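Bena Road Allotments, summer members' meeting

Jun 22, 2024

Right, I said I'd do the minutes this time, so you're stuck with me. I've written it up more or less in the order we talked about it, except for the slug bit, which kept coming back (as slugs do) so I've put it all together.

Present: 17 of us, plus Thérèse Chan in the chair. Apologies from the Vernatov household, who are on holiday, and from Kagiso Ndlovu, who then turned up halfway through the water item, so I've crossed that out.

Last minutes

Agreed, apart from one correction. I gather the plum tree by the bottom gate is a damson. Sorry! Signed by Thérèse.

Water

This took up most of the evening. The bill for the half year came in at £519, and there was a fair bit of muttering when Thérèse read it out. We all knew it had been dry in spring, but that's a lot more than we'd put aside. Kagiso had been down to read the meter with everything turned off and the dial was still creeping round, so we've almost certainly got a leak, and he thinks it's on the stretch between the second trough and the compost bays. I said the ground there has been boggy for ages and I'd put it down to the hedge shading it.

We agreed to get Mathebula in to look at the pipe, as they did the standpipe by the gate and didn't make a mess of it. Until then the tap at the top end is to be shut off at the stopcock overnight. Whoever's last out, please do it, and please don't force it. It's stiff, but it does go.

There was then a long chat about hosepipes. The rule is still that you can fill a butt from a hose but you can't leave one running on a bed. A couple of people would like that relaxed for new plots where the soil is like concrete. We didn't agree, so it stays as it is and we'll talk about it again in December when we're all less hot and bothered.
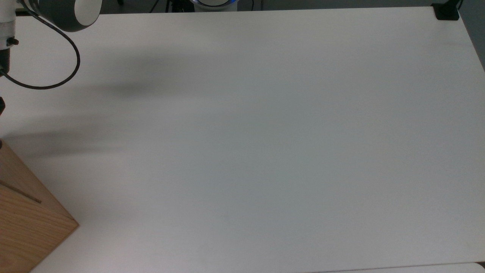

Thérèse asked for ideas on catching more rain. I'd love a gutter along the back of the big shed, it's such a lot of roof going to waste, and Kagiso said he has some guttering left over from his sister's porch that we could have for nothing. Hands went up for that straight away. He'll measure it and let us know if we need to buy any brackets.

Vacant plots

Plot 5 is free again. The couple who had it have moved to Dronunska Street on the other side of town and can't manage the journey, and we're all sad to see them go (they leave behind some very good rhubarb). The next person on the waiting list has been to see it and is keen, but would like to split it. Thérèse is happy with halves provided the path down the middle is wide enough for a barrow. I'll write to the two people at the top of the list.

Slugs

Oh dear. Everyone has them and everyone has a different answer. Beer traps, copper tape, sheep's wool, going out with a torch at ten at night. I've lost more than 3 rows of lettuce and all the dahlias, and I'm not proud of what I said when I saw the dahlias. Please could we all keep off the blue pellets, as we've got hedgehogs in the log pile and a lot of the children like to look for them. Kagiso is going to try nematodes on his beans and report back. He's offered to order for anyone else who wants some, so give him the money first this time, please.

Open afternoon

We're going ahead, on the same lines as last year, with teas, plants for sale and the scarecrows. Thérèse is sorting out the urn. I'm doing the cake list and would be very glad of something without nuts in it. If you're growing on spare plants for the stall, label them as you go. Last summer we sold an awful lot of "squash, possibly" and had some surprised customers.

Any other business

The padlock code is changing. I'm not putting the new one in here, so ask me or Thérèse.

Somebody has left a very nice pair of green-handled shears in the shed and they're on the hook behind the door.

Bonfires: not until autumn, please, and never with the wind towards the houses.

Next meeting will be in December, and I'll send the day round once Thérèse has booked the room. Bring a mug.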